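Fustach Writing Desk, White Top

Genico
Item: Fustach, Standard
$198
In stock. Ships in two boxes.
Page updated 7 Feb 2024

Overview

The Fustach is a fixed-height desk for home offices, dorm rooms and shared workrooms. It has a flat white top, four steel legs and a rear crossbar. There are no drawers and no shelf. If you want storage, the Mosoti drawer unit fits underneath on either side and is sold separately.

We have made this desk since the old Sumex frame was dropped. The legs are heavier than the Sumex legs and bolt to a steel plate under each corner. Sumex legs will not fit a Fustach top, and Fustach legs will not fit a Sumex top. Please check which one you own before ordering parts. 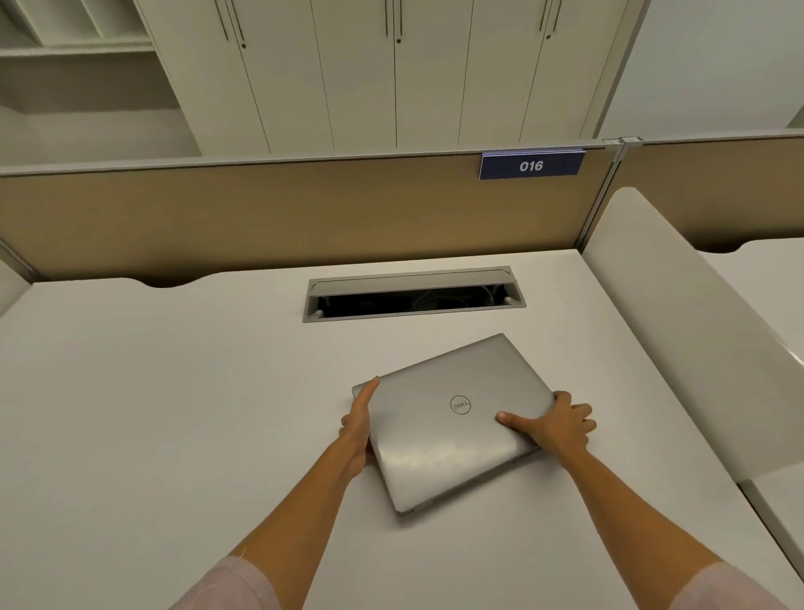

Closed laptop on a white desk surface.

Top

The top is particleboard with a matte white laminate on both faces. Both faces are covered so the board stays flat when the air in the room changes with the seasons. The edge banding is the same white and is glued on at the factory. The front corners are slightly rounded.

The finish is matte, so a desk lamp or window will leave a soft patch of light on it but should not throw glare in your eyes. It does show pencil marks and coffee rings. Most of these come off with a damp cloth if you get to them the same day. Ballpoint ink takes more work. Try a little rubbing alcohol on a cotton pad, then wipe with water.

Do not put hot pans or a hot glue gun directly on the top. The laminate will blister and we can't repair it. Replacement tops are available.

Legs and frame

Legs are powder-coated steel in light gray. Each one has a threaded foot that turns by hand for leveling. The feet have a hard plastic base. On wood floors, add felt pads (not included). On thick carpet, remove the feet and use the flat caps from the parts bag.

The rear crossbar stops the desk from swaying side to side. It has to be installed. We get calls about wobbly desks, and the crossbar is usually still in the box.

Maximum load is 267 lb, spread evenly over the top. Do not sit or stand on the desk.
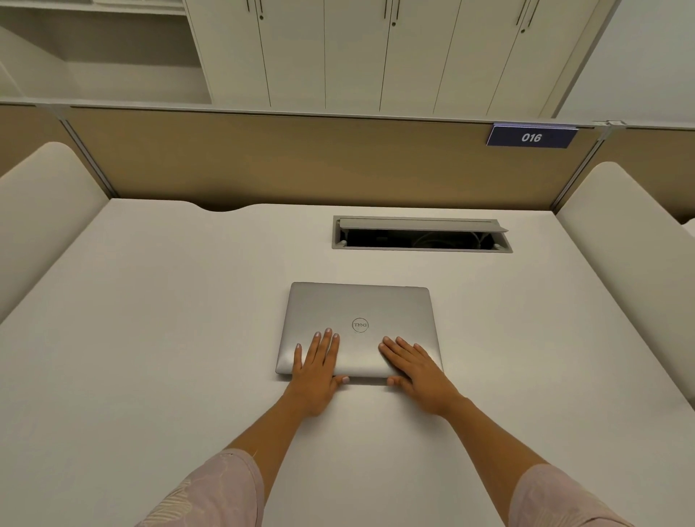 Assembly

Allow an hour if you are working alone. You will need a Phillips screwdriver. The hex key is in the parts bag.

1. Open the larger box and lay the top face down on a blanket or on the flattened carton.
2. Place a steel plate at each corner, lining up the holes. Drive the short screws by hand. A power driver on a high setting will strip the board.
3. Bolt a leg to each plate. Leave the bolts a little loose.
4. Fit the crossbar between the back legs and tighten it.
5. Go back and tighten all the leg bolts.
6. Turn the desk over with a second person. Lift it by the frame. Do not tip it onto two legs.
7. Level the feet.

Check the leg bolts again after a couple of weeks of use. They settle a bit.

Clamps and monitor arms

The top takes most clamp-on lamps. For a monitor arm, use a clamp with a wide lower plate, or put a piece of scrap wood between the clamp and the underside. Arms that hold heavy curved screens should be mounted near a back leg. Drilling a grommet hole is fine, but it ends the warranty on the top. Seal the cut edge with wood glue or clear varnish so that spills don't soak into the board. 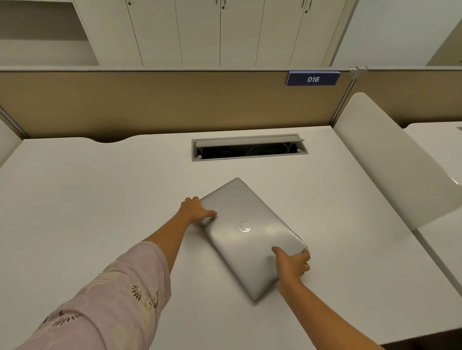

Cable routing is the buyer's choice on this desk. The back edge has a shallow curved notch, and there is a gap above the crossbar where cords can drop down. Stick-on clips hold well on the underside as long as you wipe off the dust first. If you only use a laptop, you may not need clips at all. A thin one can be closed and turned on the diagonal, like the silver one in the photo, when you want to get at a cord behind it. People with a desktop computer, a printer and speakers should look at the Genico cable basket, which screws to the underside.

Warranty and parts

The frame is covered for 10 years against broken welds and bent legs in normal use. The top is covered for two years against lifting laminate and loose edge banding. Scratches, burns and water damage are not covered. Keep your receipt. The batch label is on the underside near the left rear leg, and we will ask for it.

Parts you can order separately:

Parts bag (screws, bolts, hex key, flat caps)
Single leg, light gray
Rear crossbar
Leveling feet, set
Replacement top, white

Replacement tops ship by freight and cannot be left without a signature.

Shipping and returns

The two boxes sometimes arrive on different days. Wait until you have both before you start. If a corner of the top is crushed, take a photo of the box and the damage before you unpack any further, and send both with your order number. Unassembled desks can be returned in the original cartons. We do not take back assembled desks unless there is a fault.

The oak-look top was discontinued in August and will not be restocked.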